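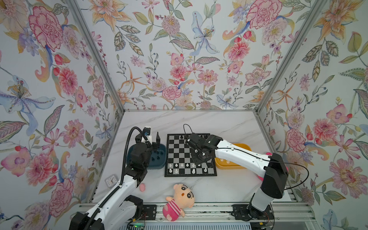 Histton Robotics Club
Progress report to the Farna fund, second term
Project: Board Reset (two-arm chess setup)

Where we are

Writing this between classes so it's short in places. Spending sheet comes separately, the office has it.

Main news – both arms run off one program now. Last report they were taking turns with a person pressing enter in between, which was slow and a bit embarassing at the open evening. Now one script decides which arm goes and the other waits. Took most of the term. Worth it.

The task is the same as in the application. Students teach the pair to set up a chessboard, clear it, and in the end play a simple opening against a person. Not building a chess engine, those exist. Interest is in the handling: picking up a small piece that stands close to other small pieces, and putting it down upright on the right square.

Club is at 7 regular students. Two more come when the bus allows.

What got done this term

Arms bolted to the front rail on their own plates. Before that they were on clamps and shifted during long runs, and every shift meant teaching positions over again. Since bolting them down we recheck the corners of the board at the start of a session and that's mostly it.

Trays. Two plastic ones, blue on the left, yellow on the right. Left arm handles the black pieces, right arm the white. We tried one shared tray first. The arms spent all their time avoiding each other and the students voted it out after one afternoon.

Walls up on three sides, with flowered wallpaper. Students picked the pattern. They wanted a busy background so that anything trained on the camera pictures has to cope with more than a plain wall.

Recording. We have 591 saved runs on the club drive. A run is one piece moved from one place to another, start to finish, good or bad. Bad ones are kept and marked. Every student has recorded some. Labels are patchy for the first weeks, see below.

Code. The shared program has a stop that works from either side of the table. Tested at the start of each session, written on the sign-in sheet. If it fails the test we don't run, happened once, loose plug.

How it's going, in numbers and otherwise

The application promised a full reset: all 32 pieces from anywhere on the board or trays to their starting squares with no hands helping. Not there yet. Best so far is a reset where a student had to step in twice, once for a knight lying on its side and once for a pawn that got dragged along with its neighbor.

Pawns are hard. Short, and when they stand side by side the fingers have very little room to go down between them. Kings and queens are the easy ones, tall, plenty to hold. Knights depend on which way they face. One pair of students has been working on nothing but knights and has got good results by having the arm come in from the side of the head, not front to back.

Clearing is much better than setting up. Dropping into a tray doesn't need to be neat. Setting up does.

Speed – slow. We run at a low setting on purpose with this age group and are not planning to change that this year.

First moves of a game: started. White side only so far. A student calls the square, the right arm does the move. No captures yet.
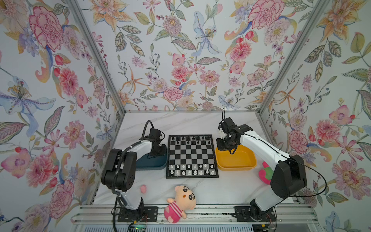
Problems

Labels. In the first weeks people named runs whatever they liked ("try 4 good", "knight again", one just says "no"). We now have a fixed naming rule and two students are going back over the old ones. Will be done before June we think. Until then the old runs don't go into training.

Cables. The one along the top of the right arm loops out when the wrist turns and caught once on the wall frame. Tied back in one more place. Needs a proper guide, there's a small line for this in next term's costs.

Control boards. They sit low down at the front under the rail, with loose wires, and it's too easy to knock them with a knee. A cover is drawn, not printed yet. This should have been done sooner and it's first on the list.

Room time. We lost three sessions to exams using the room. The setup can't be moved easily so when the room goes, the session goes. The school has offered the small prep room next door from next term. Door is wide enough, we measured.

Light. Late afternoon sun across the table makes the camera work worse, mostly on the white pieces, as the tabletop is white too. Blinds help. A couple of students want to try a darker mat under the board, cheap enough, will report back.

Vinderby visit

The Vinderby school club came over for an afternoon. They have one arm and a sorting task. Our students ran the whole thing, demo and all, adults stayed at the back. The visitors asked good questions about how the two arms know to keep out of each others way, and our lot had to admit it's a plain waiting rule at present. Both clubs now want a small joint contest: same board, same start, most pieces put back correctly in 7 minutes. Rules are half written. The argument is over whether a piece counts if it stands on the line.

We are not asking for extra money for this. Travel one way is covered by Vinderby.

Competition

Addo regional student day – entry is in, student projects section. They need a video, a one page write up and two students to talk. The students who will talk have been chosen by the group. Video is planned for after the cover is printed.

Plan for next term

Cover for the boards, then the cable guide.
Move to the prep room, re-teach all positions (allow two full sessions, probably three).
Finish labels.
Train on the cleaned up runs and test pawns again, same test as this term so we can compare.
Captures. Black piece off to the blue tray, white piece onto the square. First real job where the arms have to share the middle of the board.
Full reset with no hands. Still the target.
Joint contest with Vinderby if a date can be found.

Changes from the application

One. We said each student would write their own control program. Didn't work, too big a step for the younger ones. They now work in pairs on one part each (grip, path, camera, records) and swap halfway through the term. More of them are writing code this way than before, so we would like to keep it. Please let us know if this needs a formal change form.

Everything else as agreed. Spare gripper fingers came out of the parts line, the first set had worn smooth at the tips. We'll need another set before the Addo day and that still fits in the budget.

Next report due at the end of next term. Visitors from the fund are welcome at any session, a message the day before is enough so we can sign you in at the front desk.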